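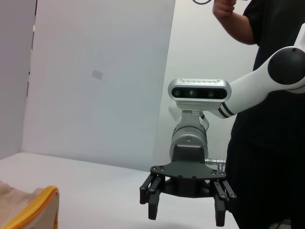
Arm and open gripper over the test table, Trondthorpe, August.

Zellska handling kit: progress report for the second stage of the trial
Prepared by Archana Negi for Ottmar Lindemann

Summary

The kit works, up to a point. It does not yet do what the sales sheet says it does, and I would not sign for a second unit on the strength of what we have seen. The remaining trial money is enough to finish the tests listed at the end of this report.

What was promised

Zellska offered us an arm, a two-finger gripper, a depth camera at the wrist and a support contract, sold as one package. The claim that mattered to us was that a packer with no programming background could teach it a new item in a morning. Sasent, who resell the kit, repeated that claim in writing when we signed.

What we have so far

We logged 1,648 pick attempts in this stage. Of these, 273 failed, either because the gripper closed on nothing or because the item dropped before it reached the tray. Zellska's own summary of the same period leaves out any attempt where an operator stepped in, and so shows a much better figure. I have asked Lalit Tyagi to keep our log separate from theirs and to work only from ours.

Failures are not spread evenly. Boxed goods are handled well and I have no complaint there. Soft goods are the trouble. The fingers pinch a fold of cloth and lift it, and the rest of the item hangs or slides away. Zellska say different fingertips will cure this. They said so in the first stage too, and the new tips have not arrived.

The camera does a fair job against a plain white background, which is how our table is set up. Our packing benches are nothing like that. Until we have run it on a real bench, I would treat every number in this report as the best case.

Teaching new items

Musyoka Shemweta, who packs on the late shift, was given six items to teach using only the printed guide. He managed the boxed ones by himself. For the others he needed help from Sushil Singhal, who has had the full training course. That is a long way from "a morning with no background". The guide also refers to menu screens that our version of the software does not have.

Support

Replies from Sasent are polite and slow. Two of our open questions were closed at their end with no answer given — we have reopened both. The service contract needs a closer look before renewal, in particular the clause on wear parts, which seems to put fingertips at our cost.

A word on Thakur

Thakur have offered to quote for a rival kit. I have seen their brochure and nothing else, and it makes much the same claims in much the same words. I suggest we ask for a loan unit before we spend time on a meeting.

Next stage

Run 200 picks of soft goods on a working bench, with no one stepping in.
Repeat the teaching test with a packer who has not seen the kit before.
Get the fingertip delivery date from Zellska in writing.
Hold the final payment until all of this is done.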